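zusitz-floors / README

12 comments · 4 shares

Zusitz Floors

A collection of 391 close-up pictures of floors, with notes. If you arrived hoping for sunsets, the related items at the bottom may be more your thing, though I doubt it.

What's in it

Floors, seen from low down and mostly from above. Smooth ones, tiled ones, ones with rugs, ones with whatever the household had dropped that morning. Each picture comes with one line in notes.csv giving a surface label, a colour label and a free-text remark. The remarks were written by Wahyudi Tambunan and get shorter as the numbering goes up. By the end they are mostly "floor".

The set was put together to go with the Triten tidying lists, which had plenty to say about socks and building bricks and nothing at all about the ground they were lying on. A grey sock on a grey floor is a harder thing to find than a grey sock on a carpet with parrots on it. We felt this deserved a folder.

Folders

plain/ – bare floor, or near enough
patterned/ – tiles, boards, the parrots
cluttered/ – before tidying
cleared/ – after tidying, by the standards of the household concerned
odd/ – could not agree

Most people want cluttered/. Most people should look at plain/ first, as it is where labels go wrong. With nothing lying about to compare against, pale grey, off-white and light beige become a matter of temperament. Our rule is to use the palest label that doesn't make you wince.
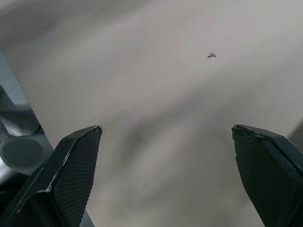
Plain, pale grey, smooth. Remark in full: "floor".

Labels

Surface is one of smooth, tiled, boarded, carpeted or unsure. Please don't add a material. Version 1 had a material column, and two of us spent most of October arguing over whether a kitchen was lino or vinyl before somebody asked the owner, who didn't know either. The column has gone. The argument is in the commit history if you want it.

Colour is one of pale grey, dark grey, white, beige, brown, mixed or unsure. "Greige" has been proposed and will go on being declined.

Known problems

- Roughly 70 pictures in cluttered/ come from the same hallway. It was a very productive hallway.
- cleared/ is smaller than cluttered/, as you might expect of anyone's house.
- Shadows get labelled as dark grey more often than they should. Fixes welcome.
- One rug appears in both patterned/ and odd/. It stays in both.
- There are no stairs. Stairs were discussed.

Adding pictures

We would like to reach 1,000 and have stopped saying when. Put new pictures in incoming/, write the notes line yourself, and leave the surface as "unsure" if you are. Clearing up first is allowed, but then it goes in cleared/, however briefly the state of affairs lasted.

Questions about labels go to Wahyudi Tambunan, who will reply in one word.

Related items

Triten tidying lists
Jinent drawers and shelves
Demirtaş kitchen worktops
Zusitz Floors, version 1 (with material column)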